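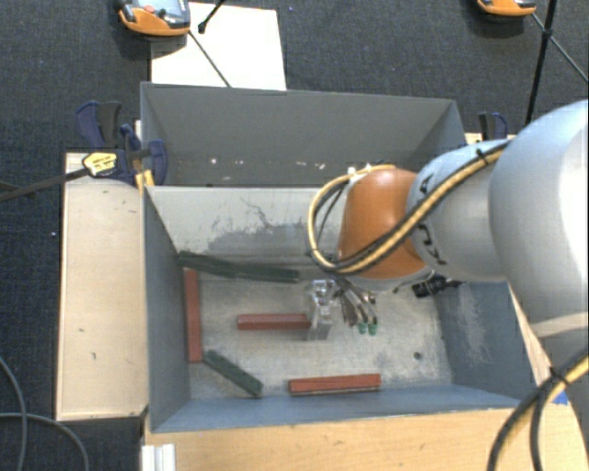

6 min read

I have been keeping a water log for the house in Tosden since the meter was replaced, and this is the first post where I have enough readings to say something useful about the softener.

The setup, for anyone who has not read the earlier entries: municipal supply, one inch line into the basement, sediment filter, then a two-tank softener made by Ikonen. The outdoor spigots and the kitchen cold tap are plumbed ahead of the softener. Everything else is behind it. The unit came with the house and the manual did not, so most of what I know about its control head comes from pressing buttons and writing down what changed.

The control head can regenerate on a timer or on measured volume. The previous owner had it on the timer, every two days, regardless of use. I left it that way for a long while out of inertia. In June I switched it to volume and set the capacity to 3000 gallons between cycles, a figure I got from the resin quantity on the tank label and the hardness number in the annual water report. I did not add a reserve. That was a mistake, and I will get to it.

Salt use dropped right away. On the timer I was refilling the brine tank often enough that I kept a stack of bags at the bottom of the stairs. On volume, the level in the tank barely moved for the first few weeks, and I opened the lid several times thinking the brine line was blocked. It was fine. The unit simply had less to do, because two people who shower quickly and run the dishwasher every other night do not use much soft water.

The problem showed up on the glassware. Toward the end of each cycle there was a light film on anything that came out of the dishwasher, and it went away after regeneration. I bought a drop-count hardness kit and started testing at the laundry sink. The water tested soft for most of the cycle and then climbed over the last few hundred gallons. The meter stood at 2629 gallons into the cycle the first time I got a reading I would call hard.

Edgars Luik, who used to service these units and reads this blog, wrote to me after the last post and suggested two causes. One is that the resin is old and has lost some capacity, which is normal with chlorinated water. The other is that the brine draw is weak, so the bed is never fully recharged. The second is easier to check. You start a manual regeneration, wait for the brine stage, mark the level in the tank with tape, and see how far it falls before the stage ends. Mine fell slowly. I closed the bypass, relieved the pressure, and pulled the injector. There was a fleck of something in the screen – probably iron scale – and the screen itself was brown. I soaked both parts in vinegar overnight and put them back with a little silicone grease on the O-rings.

Brine draw is now faster by a clear margin. Breakthrough still comes before 3000, only later than it did. I take this to mean that both explanations were partly right. I have lowered the capacity setting to 2400 and will leave it there until spring. If the film stays away I will raise it in small steps.

A note on salt type, as it comes up in the comments. I have used pellets and solar crystals in this unit. The crystals bridged once, leaving a hard crust with a gap under it, and I broke it up with a broom handle. The pellets from the Grundbridge store have not bridged so far. I do not have enough data to claim a difference, and the basement was more humid than usual when the crust formed.

Man-sik Baek asked whether I had compared heater performance before and after. I have not. The tank is electric and on the same circuit monitor as the dryer, so separating the two would mean moving a sensor clamp. It is on the list, below replacing the sediment housing, which weeps slightly at the threads when the filter is new.

Current readings are in the usual spreadsheet. The column for post-softener hardness now has its own tab, and the units are grains per gallon throughout. Earlier rows were in parts per million and have been converted.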